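Week 2 notes: what a package can and can't tell you

The Ketden reading says shoppers pick by color first. Be careful with that. The survey had 911 people in it, all from one mall, and they were asked what they *remembered* doing. Memory is a poor witness.

**Claims to poke at**

- "Red sells." Sells what, next to what? Tirno changed its tea box to red and cut the price in the same month.
- "86 percent trust a plain box." Trust was one question on a five-point scale, and a 3 was scored as a yes.
- "Shape carries the brand." Wijesinghe's own test gave people 15 seconds per shelf. Who shops like that?
- "A simple form reads fast." Maybe. A red block with a darker, beveled top is simple enough, and it doesn't say what it's for.
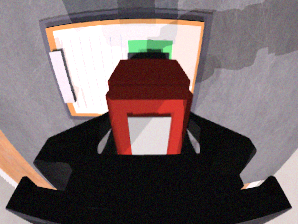
## Before next class

Read the Gormont chapter, skipping the case studies. Bring one package from home and one claim printed on it that you doubt.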